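Against the Clean Demonstration

Most groups gathering examples for a learning system throw out the untidy ones. At Dranutell we kept 64 of 389 episodes in October on that rule, and I think the rule is wrong.

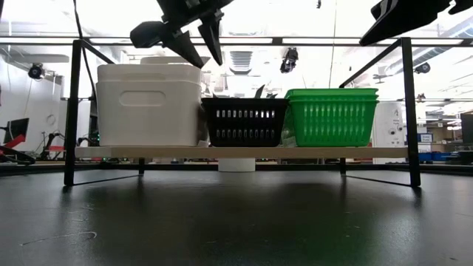
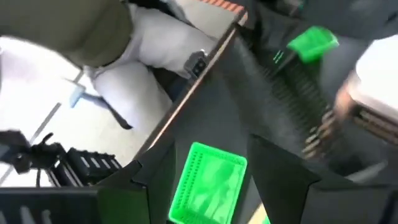

A policy trained only on smooth runs has no record of recovery. Ye-ji Yeo argues that hesitation should be labeled and kept — I agree. Take the green baskets: slotted walls give a gripper many edges to meet, and a set without awkward approaches teaches little about them. Our next release will keep all 389.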